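An Open Afternoon at the Skilgate Workshop

Friday, July 3, 2026

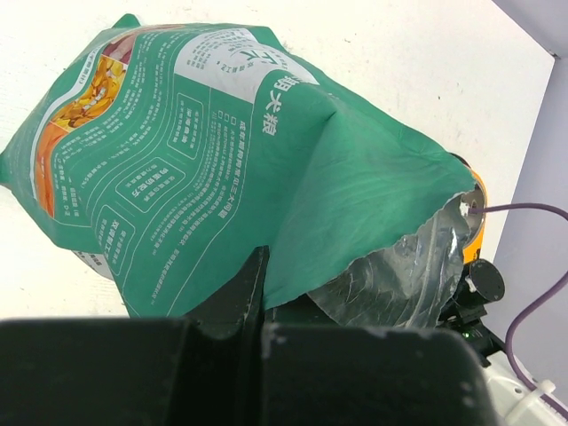
The opened bag of dog food on the white table, seen from the gripper.

I attended the open afternoon at Skilgate last week at the invitation of Llinos Humphreys, who leads the handling work there and to whom I am grateful for a place at short notice. The workshop admitted 23 visitors, divided into small parties, and each party was given time at every bench.

My own interest was in the bench for household packaging. Readers of these pages will recall that in May I wrote on the sorting line at Dritham, where every item arrives in a rigid carton of known size. A soft bag presents a different order of difficulty. It bulges where the contents have settled and folds where they have not, and once the top has been opened the liner and the outer layer behave as two separate materials. The bag in use at our bench was a green one with Chinese lettering, still partly filled, and lying on its side with the torn liner showing at the mouth.

Ms Humphreys explained that the team works with ordinary shop goods wherever possible. Shiny liners are of particular concern to them, as reflections can mislead a camera working at close range. The view from the wrist was relayed to a monitor beside the bench, and I found it more instructive than watching the arm itself. At such a distance the bag fills almost everything, and one begins to understand how little the machine has to go on when choosing where to take hold.

The trials are recorded in a system named Clunulano, which held 806 entries for soft packaging on the day of our visit. A second system, Sipos, is used for planning the grasp. I asked whether the two might in time be joined. The reply was that this is under discussion – no date was offered.

Questions were taken at the end and ran well past the hour. Several visitors wished to know about spillage, and were told that the benches are swept between sessions. I should have liked longer at the cable-handling bench, where our party had only four minutes.

A further open afternoon is planned for the autumn. Applications should be made to the workshop in writing.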